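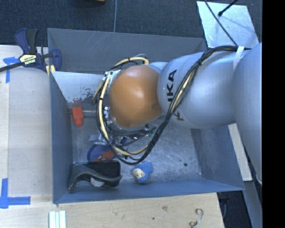

Etton Makers' Guild: Outings and Visits

We had been promised a tour of the Komow learning lab since last fall, and in February it finally came together, with two carloads of us heading over on a gray morning with far too many donuts (the maple ones were gone before we got to the highway). I said I would write it up for those of you who couldn't come, and I'm afraid I took a lot of notes, so get yourself a coffee.

Komow is in the old seed warehouse behind the rail yard, and if you are looking for a sign you will be looking for a while. Ring the bell by the loading door. Our host came down to meet us in stocking feet, having just left her boots on a radiator upstairs, and she was so glad to have visitors that she talked the whole way up the stairs and I missed most of it on account of the stairs.

What the group does, in short, is collect examples. They want an arm that can reach into a bin of mixed stuff and pick out whatever you ask for, and the way they go about it is to have the arm do the job over and over, with a person guiding it, and record every try. All those recordings go into the learning program, which they call Bawa, and Bawa is supposed to get the hang of it from there. I had imagined something like a factory line, everything identical and shiny. Well! The bin is a big metal thing, scratched all over the bottom and chipped on the side, held down in one corner by an ordinary bar clamp of the kind half of us own. I can't tell you how much better that made me feel about my own garage.

And the things in it! There was a bright red-orange plastic piece, a little blue fellow with dark dots that looked like some sort of toy, something see-through like a clear package, and a big black and gray handheld item I never did identify. Several of us had guesses. I asked where they get it all, and the answer was thrift stores, desk drawers, and people's kids. The rule is that no object stays in the bin so long that the program gets too comfortable with it, so there is a shelf of crates along one wall of the hallway and they swap things in and out at lunchtime.

One of our members asked why they didn't put the objects in neat rows to make it easier. Our host got quite animated about this. She said that their first batch was very tidy, because the person setting it up was a tidy person, and what Bawa learned was how to pick up things that had been laid out by a tidy person. As soon as anybody dumped a bag in, the arm would hover over the pile and then go down in the wrong spot. So now they shake things out and leave them how they land, against the walls, under each other, whatever happens. She said they had to throw out nearly all of that first batch and it still stings.

The bits of blue tape on the wood beside the bin got a lot of attention from our group, since we are people who use a lot of tape. I have the same roll at home, or one very like it, and it's nice to know that it has a career in research.

Then we got to the arm itself, which is a handsome thing, all smooth silver-gray curves with a glossy orange-brown cap on the end, and then this enormous bundle of black and cream cables slung across it and looping down around the side. Our electronics people went straight to the cables. The talk about strain relief went on for a good while and I won't try to reproduce it, but the gist is that a cable has to have enough slack for the wrist to turn as far as it needs to and not so much that it goes dragging through the objects. They had a strap up high and a tie farther down, and we were told that the placing of that tie had been argued over more than anything else in the building. If the cables hang in front of the objects, the program sees cables. They leave some of that in on purpose, as it happens, because the cables are always going to be there and Bawa might as well get used to them.

The person guiding the arm sits at a desk a few steps away with a hand controller, and a session runs two hours with a break in the middle. A good operator can record 600 tries in a week, which sounded low to me until I had a turn. Three of us got to try. I lined up on the red-orange piece, felt very sure of myself, and closed on nothing at all. Then I did it again. On my third go I got hold of something, although it wasn't what I'd been aiming for, and our host clapped anyway. She told me that they keep the misses too, marked as misses, so my contribution to science is on a hard drive over there and I'm a bit proud of it.

I asked what makes a good operator, expecting her to say video games. She said patience, and not showing off. The people who do fancy moves leave recordings that are hard to learn from, and the ones who go about it plainly, the way you'd reach for the salt, are the ones whose work gets used. I have been thinking about that on and off ever since, mostly while reaching for the salt.

After that we were taken to the room where the recordings get checked. It is warm and smells of soup. Two people were sitting there with headphones on, going through tries one at a time and typing a short note for each, and they write in whole sentences, such as "picks up the blue toy and sets it down outside the bin." They use a program called Sallex for this. It had crashed that morning and they were not speaking kindly of it. If any of our software folks are looking for a project, I believe a friendly email would be welcome.

We stayed well past noon, and then had lunch at the diner across the tracks, where the pie is good and the parking is not. Komow would be happy to have another group from the guild in the spring, no more than a carload or two at a time. Wear shoes you can slip off easily. They would also be grateful for odds and ends for the crates: nothing sharp, nothing with liquid in it, nothing you'd want back. I've put a box by the door of the workshop, next to the coat hooks, and there's already a cheese grater in it, so whoever that was, please come and take it out again.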